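Frequently Asked Questions – Site Safety and Induction

Gurnthorpe Quarry and Premix
Last updated Jul 11, 2020

These answers cover the questions we get most often from drivers, contractors and new starters. If your question is about pricing or deliveries, please use the sales page.

Do I need an induction before I come on site?

Yes. Everyone who goes past the weighbridge needs a current site induction. This includes truck drivers who only come in to load, people fixing the office printer, and contractors who have worked at other quarries for years. Visitors who stay with an escort for their whole visit can sign the visitor book instead.

How long does the induction take?

Allow 73 minutes. The general part is done online through Zesta and takes most of that time. The last part is a short talk and a walk to the assembly point, done in person with a supervisor.

Can I do the online part at home?

Yes. You will get a login by email once your company has registered you. It works on a phone, but the site map is hard to read on a small screen. You need to finish it the day before you arrive. The supervisor can't start the in-person part until your name shows as complete.

How long is an induction good for?

Two years for the general part. If you have been away from the site for longer than six months, you have to repeat the in-person part. Haul roads move as the pit moves, and the route you remember may be gone.

I am already inducted at the Myung plant. Does that count here?

Partly. The general part carries over between the two sites. The in-person part does not. Bring your card or have the number ready.

What do I need to wear?

Hard hat, safety glasses, high-visibility long-sleeved shirt, long pants and lace-up steel-toe boots. Slip-on boots are not accepted. Hearing protection is needed inside the crusher area and is handed out at the gate to that area. Gloves must be with you at all times and worn for any manual task.

Drivers who stay in the cab may take off the hard hat. It goes back on before the door opens.

My hard hat looks fine. Why was I told to replace it?

Check the date molded inside the shell. We go by the maker's stated service life, and many hats are past it without looking worn. Paint and large stickers are also a reason for refusal, as they can hide cracks. Company logos put on by the supplier are fine.

What is the speed limit?

30 km/h on haul roads and 10 km/h in the premix yard and around the stockpiles. Loaded haul trucks always have right of way. Light vehicles keep at least 50 meters back from heavy equipment unless they have made contact by radio and been told to come forward.

Does my vehicle need a flag and beacon?

If you are going past the workshop, yes. We have a few sets to lend at the weighbridge. They have to be signed back in the same day. If your vehicle has no two-way radio, you will be escorted.

What happens on blast days?

Blasting times go up on the board at the weighbridge and are sent by text to everyone registered. The pit is cleared beforehand and the exclusion zone is 350 meters. Guards are posted at the access points. Nobody goes back in until the all-clear siren has sounded and the shotfirer has confirmed it by radio. If you hear the siren and are not sure which one it is, stay where you are and call up on channel 31.

Do you test for drugs and alcohol?

Yes. Testing is random, and is also done after any incident with damage or injury. The limit for alcohol is zero. Tell the supervisor before your shift if you take prescription medicine that can make you drowsy. This is kept private and will not get you sent home automatically – in many cases we can find you a different task for the day.

What should I report?

All injuries, including small ones, all damage, and anything that could have hurt someone. Use the paper form in the crib room or the Breltik app. You don't need to know the cause to send in a report. A supervisor will call you back before the end of the next shift.

Can I report something without giving my name?

Yes, on paper or in the app. We can't follow up with you if we don't know who you are, so please put in as much detail as you can about the place and the time.

What about silica dust?

Dust is controlled with water carts on the roads and sprays on the crushers and conveyors. Cab windows stay up. For work outside a cab in the crushing area you need a P2 respirator, and you must be clean shaven where it seals. Fit testing is run twice a year, with the next round in September. Contractors can book a place through the office if there is room.

Where can I eat and smoke?

Meals are in the crib room only. Smoking is allowed at the marked shelter behind the workshop and nowhere else, including inside vehicles. 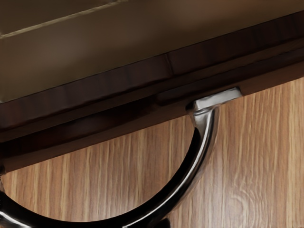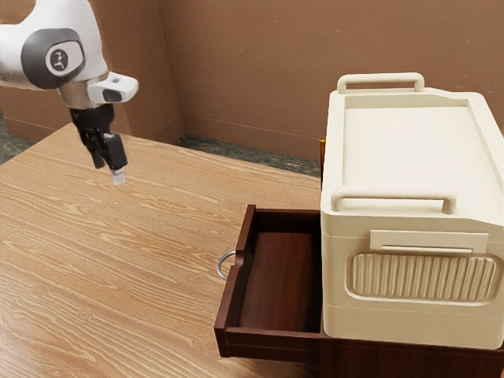

Where do I put my tools and personal gear?

Contractors on site for more than a day can ask the workshop for a bench and a storage cabinet. Small hand tools go back in the cabinet at the end of every shift, and keys are returned to the weighbridge. The two rules people forget are both about storage. Drawers are to be closed when you step away, and one left standing open, like the dark wooden one in the second picture, will be written up in the weekly inspection. The top of a cabinet is also not the place for a big container such as the cream-colored one there. Anything heavy belongs on the bottom shelf. Electrical tools need a current test tag before they are plugged in.

Can I bring my kids to have a look?

Not during working hours. Children are not allowed past the weighbridge, even in a parked truck. We hold an open day when we can, and the date will be posted on the news page.

Who do I contact if my question isn't answered?

Ask at the weighbridge or use the contact form. For anything urgent while you are on site, call up on channel 31.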